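# Can a machine do it yet? Kitchen worktop edition

Notes on which kitchen jobs are worth handing over and which to keep doing yourself. Updated in June.

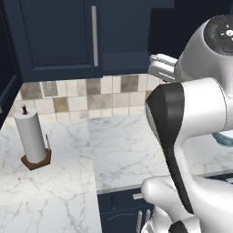 *Simulated kitchen: arm over a marble worktop, paper towel on its stand by the tiles.*

Most of the robot arms you read about learn their chores in computer-drawn kitchens first. A drawn kitchen has even light and no crumbs. Bear that in mind when a maker quotes you a success rate, and ask whether it was measured in a simulation or in a room.

## Tearing off a paper towel

Not yet, for most homes. The pull is easy. Holding the roll still while pulling is the hard part, and one arm has only one hand. A stand with a tear bar helps people and machines alike.

- Use a heavy base. If yours is light, stick a non-slip pad underneath.
- Load the roll so the loose end comes off on the tear bar side.
- Tear sideways and slightly down. Pulling straight towards you tips the stand.
- Half-sheet rolls tear more cleanly than full-sheet ones.

We tried the Stakus arm on this. It got a usable sheet 27 times before we gave up for the day, and plenty of those had a strip missing. It also unwound a fair length of roll on to the floor.

## Opening cupboards and drawers

Nearly there. Long bar handles are the best kind for a gripper, and they are good for wet or sore hands too. Small round knobs are poor for both. Cup handles are fine for people and hopeless for the two arms we have used.

If you are changing handles anyway, measure the distance between the screw holes, centre to centre, before you order. Tighten by hand at the end, as a drill driver will strip the thread. Bars that come loose every few months want a drop of removable threadlock.

Soft-close drawers confuse some machines. The Hirivix software stops pushing when it feels the damper and leaves the drawer open by a finger's width.

## Wiping down marble

Partly. A machine will wipe a clear worktop well enough if somebody clears it first and wrings out the cloth. It will not notice a ring of lemon juice, and that is the one thing on marble that can't wait.

- Warm water and a little washing-up liquid. No vinegar, no lemon, no limescale spray.
- Blot wine, coffee and tomato. Wiping spreads them.
- Dry with a second cloth or the water leaves marks.
- Reseal when a drop of water no longer beads. Ours needs it once a year near the sink.
- Crumbs collect along the seam where two slabs meet. An old toothbrush gets them out.

## Cleaning tiles and grout

Keep this one. Small tiles mean a lot of grout, and grout needs pressure in a narrow line. Use bicarbonate of soda mixed to a paste with water, leave it ten minutes, scrub and rinse. Keep the paste and the wet cloth well away from sockets and switches.

Mixed beige and brown tiles hide splashes, so clean by the calendar. Behind the hob we do it fortnightly.

## Putting things back

Not yet. Machines can pick up a bowl. Knowing that it belongs on the second shelf under the smaller one is a different job, and you will spend longer telling it than doing it. Shek sells a set of shelf labels meant to be read by a camera. They do help, and they are ugly.

## What it costs

The cheapest thing we have tried that did any kitchen chore was the Bavulex gripper kit at £229, and you need an arm to put it on. The arm was £3,000. A decent paper towel stand, two microfibre cloths and a tin of stone sealer came to £27.

Next to be added: loading the dishwasher, peeling potatoes, descaling the kettle.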